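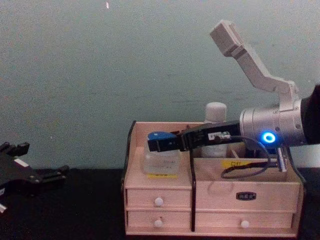
Plots released at Drurndale Water, Jidport

21 September 2019

I've been selling land on this stretch of coast for 25 years and I don't often get to write a notice like this one, so forgive me if I go on a bit. From today we at Kwok Land and Homes are taking reservations on the first building plots at Drurndale Water, just outside Jidport, and I couldn't be more pleased!

If you know the old Nultine road you'll know the spot. You come over the hill past the chapel, the estuary opens up on your left, and the land slopes down gently through rough grass and a belt of Scots pine to the shore. I walked it again this morning with my boots on (bring boots, please, the bottom track is soft) and there were curlews all along the mud. The evening light comes straight up the water, so anyone planning a big west-facing kitchen is going to be very happy.

There are four plots in this first release. The largest is 2892 square metres and runs right down to the shore path, with a good flat area near the top where a house would sit nicely without much digging. The others are smaller but they all have a view of the water, and two of them back on to the pines – lovely and sheltered when the wind gets up.

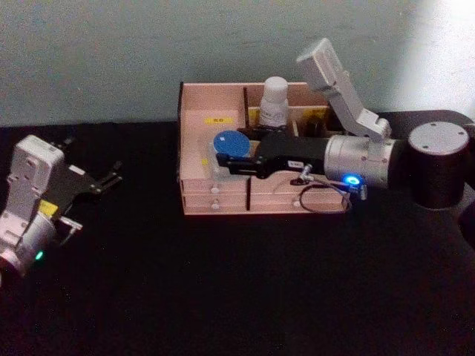
Drurndale Water: reservations now open through Kwok Land and Homes.

Now for the practical bits, as I know you'll ask. Outline planning permission is in place for one detached house on each plot. Mains water and electricity come to the edge of every plot, and the access road has been laid as far as the turning circle. There's no gas out there and I don't expect there ever will be, so you'll want to think early on about how you're going to heat the place. Drainage is by private treatment plant and we can send you the ground report if you'd like to show it to your builder.

Every owner gets a share in the Nultine Shore Association, which looks after the slipway and the strip of shingle beside it. That means you can launch a dinghy, keep a kayak on the rack or just go for a swim at high tide. The yearly fee covers the mowing and the upkeep of the slip, and the rules are short enough to read over a cup of tea. 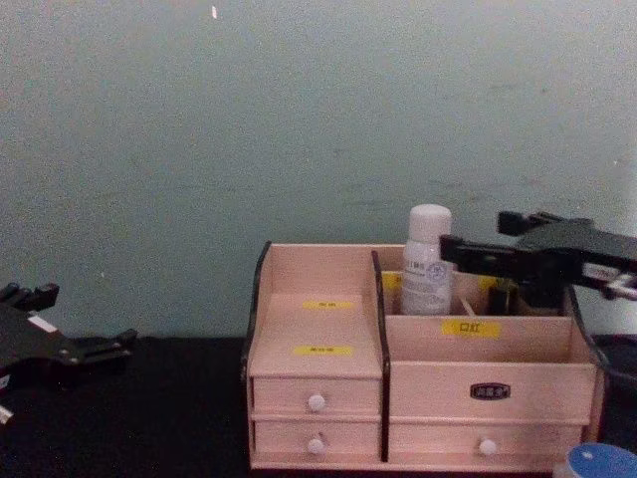 I'd also say a word about Jidport itself, which gets overlooked. You've got a proper baker, a chemist, a primary school and a doctor's surgery, all a few minutes away by car, and the station is at the far end of the high street. In summer there's a little ferry across to the other side – my own children practically lived on it.

You can build to your own design and use your own builder. We do ask that roofs are slate or something close to it, and that the pines stay where they are. Work on site can start from April, once the last of the road surface is down.

Viewings are by appointment with our Jidport office, where you can also pick up the plot plan and price list.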